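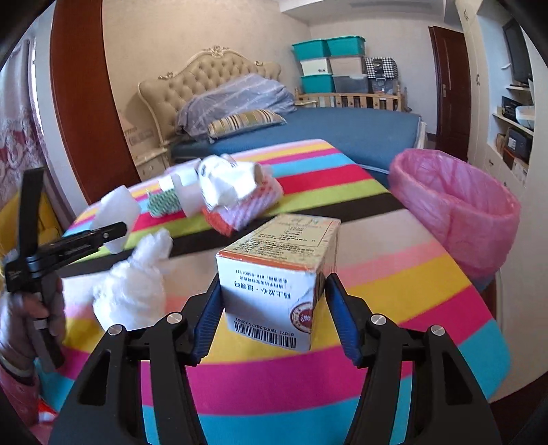

What Is a Child Sponsor?

Some families do not have enough money to send their children to school. A sponsor is a person who helps pay for one child's schooling, even though the sponsor may live in another country and may never meet that child.

How does it work?

A charity is a group that raises money to help people. It does not keep the money as profit the way a store does. When someone wants to be a sponsor, they sign up with a charity and agree to give a set amount each month.

The charity puts the money to work close to where the child lives. Let's look at a village called Vellside. The school there is named Rafferty School, and it has 106 students. Most of them walk to class. The children in the youngest group are 7 years old.

What does the money buy?

Sponsor money pays for things like these:

Notebooks and pencils
A school uniform and shoes
Lunch on school days
Part of the teachers' pay
Visits from a nurse

At Rafferty School, lunch is usually rice and beans. The cooks start work before the first bell.

Does the child get the money?

Usually not. In most programs the money goes to the school or to a local office, and the staff there buy what is needed. Buying for a whole school costs less than buying for one child at a time. The school in Vellside once ordered 1000 notebooks together and got a lower price on each one.

Some things are shared by everybody, even students who have no sponsor. The water pump is one of them. So is the library, a small room called the Hukum Room after the hill behind the school.

Can sponsors and children write to each other?

Yes, in many programs. Children at Rafferty School write 4 letters a year. The last one goes out in December, before the long break. They write about their friends, their chores and what they are learning. Many children add a drawing.

Letters go through the charity's office first. Workers there read them and translate them if the two people speak different languages. They also make sure that no one shares a home address or phone number - this keeps children safe. A letter can take weeks to arrive.

When does it end?

A sponsorship often lasts until the student finishes school. It can stop sooner if the family moves away or if the sponsor can no longer pay. A good charity has a plan for this, so the child can stay in class while a new sponsor is found.

Words to know

Charity: a group that raises money to help others
Sponsor: a person who gives money to support someone
Translate: to change words from one language into another

Page updated September 2021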